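Notebook — manipulation project, student robotics club
7 April 2024
Entry by Seraina Hofstetter

Picking up where the last entry stopped. The two-arm table task now loads on all the club machines, including the old one by the window that used to choke on the hand models. The fix was boring: one of the meshes had been exported at full resolution and someone had to go back and export it again smaller. The shared folder has the new file. Please delete your local copies of the old one, or you will get the long load time back and think it is something else.

Task for the term, for anyone who missed the meeting: two arms, two five-minute scripted parts, one table. Left hand deals with the plate, right hand moves produce. We write the controller, we collect our own demonstrations in the simulator by teleoperation, we train on those, and in July we show whatever we have. The team name on the entry form is Dirkska. I know not everyone voted for it.

State of the code this morning:

Reset works. The table, plate and placemat come back to their starting poses every time. The produce comes back too, but the pepper still gets dropped in from slightly too high and takes a moment to settle. I put a short wait after reset so that recording doesn't begin while it is still rocking. If you write your own loop, keep the wait.

Teleop works for the left hand. For the right hand it works as long as you don't twist the wrist past the limit, at which point the arm stops following and you have to let go of the trigger and start over. The glove input from Prakisance is reading fine. The problem is on our side, in how we clamp the joint angles.

Logging works, with one bug, described further down.

I spent the first part of the session on the left hand only. The plate is a nasty object for these fingers. It is wide, the rim is smooth and slopes, and there isn't much room under it. Three ways in have been tried so far. Coming straight down on the rim presses the plate into the table and nothing lifts. Coming in flat from the side pushes the plate across toward the placemat. Coming in low at an angle, with the fingers together and the thumb held apart, gives the best chance of getting fingertips under the edge.
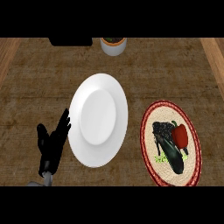 I ran the low angle 39 times before the break, and the plate came off the table in 26 of them. I counted a lift only if the whole rim cleared the wood and stayed clear until I put it down myself. A plate that tipped and slid back was a miss. Two other people may want to count differently, so I kept the recordings of every run, good and bad.

The misses fall into two piles. In 11 of them the fingertips touched the rim too high and rode up the slope. The other 2 were my own fault, I closed the thumb before the fingers were in place. So the height of the approach is the thing to work on. I had the hand coming in by eye, with the default camera, and from that view it is hard to judge how far the fingertips are above the wood. The shadow helps a little. I found myself watching the shadow more than the hand.

Things I changed during the runs, so that nobody compares numbers that don't belong together:

Friction between fingertip and plate was left alone. Somebody had raised it in their own branch and the plate stuck to the fingers like tape. It makes for lovely success rates and it is no use to us.

Plate mass was left alone too.

Hand speed was cut on the last stretch before contact. At the old speed the plate jumped when touched. I want this in the main branch, and I have opened a request for it.

Thumb closing was moved to its own button. It used to be tied to the finger curl, which meant you couldn't keep it open while the fingers slid in.

After the break I brought the right arm in. The plan was to have the left hand wait beside the plate while the right hand works on the placemat, then switch. In practice the waiting hand drifts. If you are wearing both gloves and thinking about the pepper, your left hand wanders, and the recording is full of small left-arm movements that mean nothing. A policy trained on that will learn to fidget. I added a hold switch on the foot pedal. Press once and the left arm keeps its pose, press again and it follows the glove. It jumps a bit when released if your real hand has moved in the meantime — match the pose on the screen first, then release.

The pepper is the easier pickup. It stands fairly upright, it is short enough for the fingers to go around, and it gives the thumb something to push against. The eggplant lies on a diagonal and is heavier at the round end, so a grasp near the middle makes it swing. It also sits close against the pepper, and going for one tends to nudge the other. I would take the pepper first every time and let the eggplant have the space afterward. We should fix that order in the task description before anyone records more demonstrations. If half of the set goes pepper first and the other half goes eggplant first, the training set is split for no gain.

The lettuce we agreed to ignore. It has collision turned on, though, and I think it should be off. Twice the eggplant settled on it at an odd tilt after being put back.

Now the logging bug. Arm poses are stamped when the command goes out, and images are stamped when they are written to disk. When the disk is busy the images slip behind. On playback the hand closes before it reaches anything. It took me far too long to notice, as I first blamed the glove. The stamp for images needs to be taken when the picture is rendered. I have that working on my machine but have only tested it with one camera. Recordings made before this fix shouldn't go into training. I moved them to a folder called "old_stamps" and didn't delete any.

While checking the stamps I stepped through one of the two-arm recordings slowly, a picture at a time, with the joint values open next to it. This is a good habit and I wish I'd started it sooner. Contact shows in the finger joints as a small flat spot, where the command keeps going and the joint doesn't. If the flat spot and the moment of touching in the picture line up, the stamps are right.

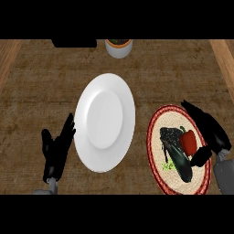 Why do we collect demonstrations by hand when we could write a script that moves the arms through fixed positions?
A script works only while everything starts in the same place, and in the July round the judges will shift the plate and the produce between runs. With demonstrations from several different starting positions, the trained policy has a chance of adjusting to where things are. We still use scripts for testing the reset and for checking the joint limits.

That question came up from the new members when they visited at the end of the session, and I'd like it to go into the welcome notes, so I wrote it down more or less as it was said.

Following on from it: our starting positions are not varied enough yet. Everything I recorded has the plate left of the mat in nearly the same pose. The reset script takes a random offset, but it is set to zero. I left it at zero for the counts above on purpose. For the next batch it should be opened up, a small range first, then wider. Keep the plate far enough from the mat that the left hand doesn't have to reach across it. The pot and the black block at the far end of the table can stay fixed. They are out of reach for what we are doing, and moving them only adds another thing to check.

We also talked about which camera view to train on. The one we have looks down the table from our side and shows both hands when they are working low, but it loses an arm whenever that arm is pulled back. Fujimoto, the group we share the server with, uses an extra view from each wrist. I would like to try one on the left wrist, mainly for the plate rim. It costs rendering time, and the old machine may not keep up. Worth one evening to find out.

The black bands at the top and bottom of the images come from padding to a square for the network input. They are supposed to be there. Don't crop them in your own scripts, or the sizes won't match at training time.

Left to do, in the order I'd do it:

Merge the slower approach and the separate thumb button.
Test the new image stamps with more than one camera.
Fix the right wrist clamp so teleop doesn't drop out.
Turn off collision on the lettuce.
Write "pepper first" into the task description.
Set the random offset to a small range and record a fresh batch.
Ask for more disk space on Skurska, the server is close to full and the recordings are larger than we planned for.

Someone other than me should do the next round of plate lifts. I have got used to this hand and I no longer know whether the low approach is easy or whether I have just practiced it. If a new person gets a similar count, we can call it the standard approach and move on to the eggplant.

Gloves are on the charger. The left one needs its thumb sensor recalibrated before use, it reads slightly closed at rest. The steps are on the inside of the case lid.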